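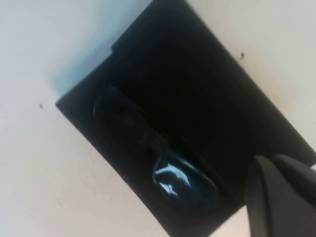 Tillcombe open day, gripper hall - quick notes
2021-05-28

Got in late, parking was full, so I skipped the talk and went straight to the benches. Two stands worth the trip, Gruneo and Claleo, both with two-finger grippers and a wrist camera. Same arm under both, a Hosoda, so a fair comparison for once.

Gruneo first. Rounded fingertips, angled a bit. The task was glasses out of a black case, dark glasses too, black gripper on top of that. Mean test for a camera. Glare on a lens is about the only thing that stands out, and the stand guy admitted the software likes to lock onto it. They want a diffuse light for the next version. I would have asked for a white case but then it's not a test is it.

Claleo has flatter tips and softer pads. Nicer on thin stuff, clumsier in corners - the pads are wide and a shallow tray doesn't leave much room. Their camera sits further back, so you see more of the table and less of what you're grabing.

Numbers off the cards: Gruneo gripper 474 grams, Claleo 472. So no difference there. Claleo opens to 106 mm, Gruneo didn't list it and I forgot to ask.

Controllers - both ran off the Hosoda pendant. Menus are slow. Jogging in small steps felt fine once I found the speed setting, which is two screens deep for some reason.

Didnt get to the suction stands, queue too long. Coffee was bad. Claleo is lending out demo units from September, I put our name down. Still need to send them the part drawings.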